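Keeping Old Desktops in Service: A Conversation With a Repair Shop Owner

8 Nov 2024

The owner of a computer repair shop in Clovport has been working on office desktops for 20 years. Most of the machines on the shop's shelves come from small firms, two school districts and a county records office. The owner agreed to talk about what fails, what is worth fixing and how the work is priced.

The first subject was intake. Each machine gets a ticket in Fidex, the shop's job-tracking program, before the case is opened. The ticket lists the complaint in the customer's words, followed by the technician's version.

"The two are usually different," the owner said. "A customer writes 'slow.' We write 'drive reallocating sectors' or 'memory running in one slot.' I want both on the ticket, so that when they pick it up we can explain the bill in terms of what they asked for."

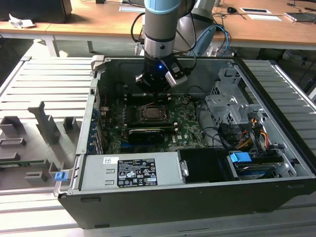
Diagnosis is charged at a flat 33 dollars and is credited toward the repair if the customer goes ahead. The owner considers the fee low but does not plan to raise it before March, when the lease on the shop comes up.

Power supplies are the most common hardware fault, followed by storage. Supplies are tested under load, with the ripple checked on a scope. "A no-load reading tells you very little. I have had units read 12.1 volts on the bench and shut down when the graphics card woke up."

Capacitors are replaced only on boards with no reasonable substitute. The shop will do it for industrial controllers and a few older workstations. For an ordinary office board, a used replacement costs less than the labor. 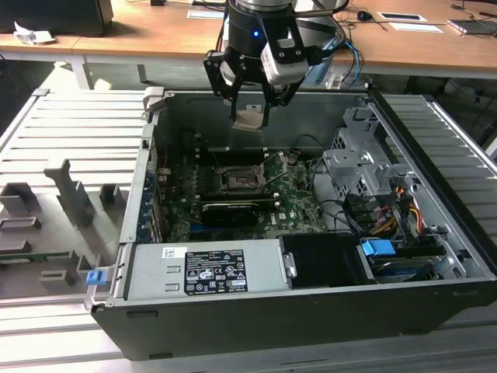
What should be checked first when a desktop powers on but shows nothing on the screen?

Check that the monitor cable is on the correct output, then reseat the memory and try one module at a time. If there is still no display, clear the CMOS settings and test with a known good power supply before suspecting the processor or the board.

Processor failures are rare in the owner's experience. Bent socket contacts are more frequent, and nearly all of them arrive after somebody has tried an upgrade at home. A microscope and a fine needle will recover a few contacts. The shop quotes that work by the hour with no guarantee.

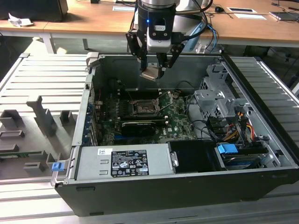
Thermal paste gets less attention than customers expect. The shop replaces it whenever a cooler comes off, using isopropyl alcohol and lint-free wipes to clean both surfaces. "People ask which brand. I tell them the mounting pressure matters more. Tighten the screws in a cross pattern, a few turns each."

Parts come from two suppliers. Steinbach handles new stock and ships overnight. Stirkano sells pulled parts in lots of 15, tested at the supplier's end and again at the shop. The owner puts the rejection rate on the second test at roughly 6 percent, mostly memory.
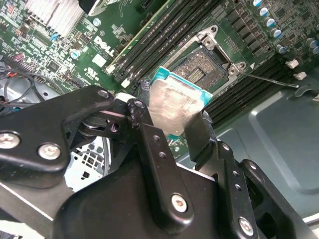

Static precautions are the same for new and used parts. Technicians wear a wrist strap tied to the bench ground, and the straps are tested at the start of each shift. Bare boards go into shielding bags and are not stacked.

Asked when a machine should be retired, the owner gave a cost rule: if the repair exceeds half the price of a refurbished unit of the same class, the shop recommends replacement and offers to move the data. Drives from retired machines are wiped or drilled, and the customer gets a signed record of the serial numbers.

The shop takes walk-ins in the afternoon. Mornings are reserved for contract work.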